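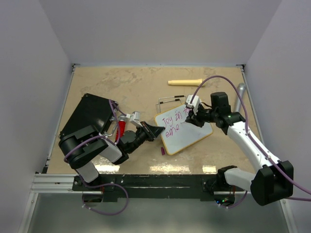 If you keep a little whiteboard in the kitchen or the workroom for grocery lists, phone numbers and the odd spelling test, sooner or later it goes gray on you. Ours did over the winter, and by May I could hardly tell the new list from the ghost of the old one! So I've been gathering up everything I know about getting these small boards clean again, and I thought I'd put it all in one place.

First of all, lay the board flat on the table. I used to scrub mine standing up and it slid away from me every time I pressed on a corner, and I'd end up with my thumb in the wet part. Flat on an old dish towel is much easier, and you can lean into it a bit.

Start dry. A plain felt eraser or a soft cotton rag will take off more than you'd think, as long as you shake it out now and then (outdoors, please, the dust gets into everything). Go from top to bottom in overlapping strokes. Going around in circles just moves the gray from one place to another.

For marks that stay put, go over them with a fresh dry-erase marker, count to 8, and wipe while the ink is still wet. The new ink loosens the old. I've had good luck with the Grusto markers in black, and not so much with the reds, which seem to leave a blush behind no matter what I do.
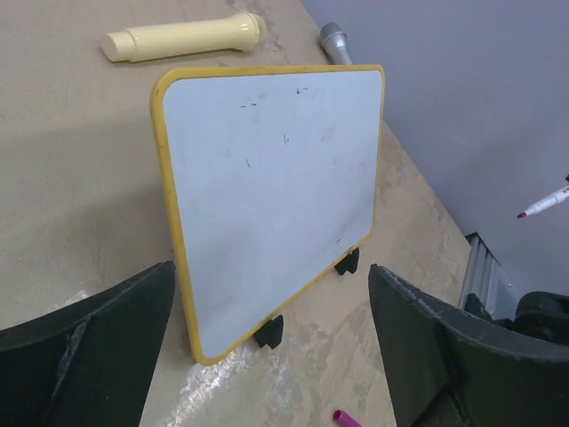
Small board with a yellow border, a few scuffs and a faint pinkish smudge left to deal with.

For that pink haze, put a little rubbing alcohol on a cloth, never straight on the board, and try it in one corner first. Dab, wait a moment, wipe, and then go over the whole surface with a barely damp cloth and dry it right away. My sister-in-law swears by a bottle of Pestura spray and it does smell nicer, I'll give her that, but the drugstore alcohol does the same job for less.

Please stay away from scouring powder and the green side of the sponge – they take the shine off, and after that the ink sinks in and you'll be fighting it forever.

Don't forget the border. Colored plastic edges hold on to fingerprints and dried ink, and a cotton swab with a drop of dish soap gets into the groove nicely. If your board has little feet at the back, wipe those too while you're at it.

Once a month is plenty for the full treatment. In between, a quick dry wipe at bedtime keeps ours going.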